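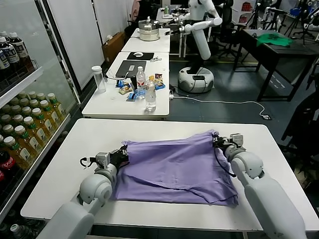 机器人叠衣服到底能用了没有？

发帖：Marty

我家两个娃，每周要叠的衣服能堆满整张沙发，T恤、毛巾、校服裤子全搅在一块儿。十月份刷到好多机器人叠衣服的视频，看得我心痒痒的，可评论区又有人说都是挑好的剪出来的！想问问懂行的朋友，现在这东西能不能真的在家里干活？我不求快，夜里它慢慢叠，早上七点前叠完就行。另外店里用的有没有靠谱点的？我姐开洗衣店，她也想知道。

Wosent

我在做分拣设备的厂里上班，跟机械臂打了几年交道，说说我的看法吧。布这东西比箱子难搞太多了，箱子抓歪了还是个箱子，布抓歪一点，整个形状就变了。单件、平铺、颜色跟桌面差得大，两只手各捏一个角往上提再对折，这种现在能做得挺像样。难的是从一堆里把一件拎出来、找到领口、翻正袖子。我们自己试过50条毛巾，有7条要人过去重新摆，剩下的叠得还行，就是慢，一条差不多够我喝半杯茶（笑）。校服裤子我没试过，不敢乱说。

你姐的店要是毛巾床单多，可以看看专门的折叠机，那个跟机械臂是两码事，尺寸统一就很好使。家里嘛，我会再等等。

Omero

等什么等，500块买个叠衣板，娃自己都会叠。

Vudetti

楼上那个叠衣板哪要500，我家的几十块！补充一点，看视频的时候留意衣服一开始是怎么放的，是揉成一团还是已经摊平了，差别特别大。还有看中间有没有剪辑。我比较期待的倒是收桌子、把饮料摆回架子这类活，瓶子硬，好抓，估计比叠衣服先进家门。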